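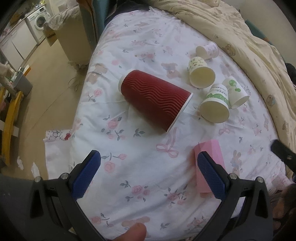
Lovely Soriano
Graduate researcher, Plasulura Home Habits Study

3.2 What ends up on the bed

I'll admit I didn't plan a section on beds! But paper cups kept turning up there (kitchens I expected), so Jomar Pascual and I added a code for it. Figure 4 has five of them lying on their sides on a rose-print sheet, the dark red one clearly bigger than the others, plus a pink block. We logged cups and toys separately, and I still go back and forth on that. Of the 95 homes in our Neltenley sample, 12 had cups on a bed at the first visit, and we went back to 6 of those in November.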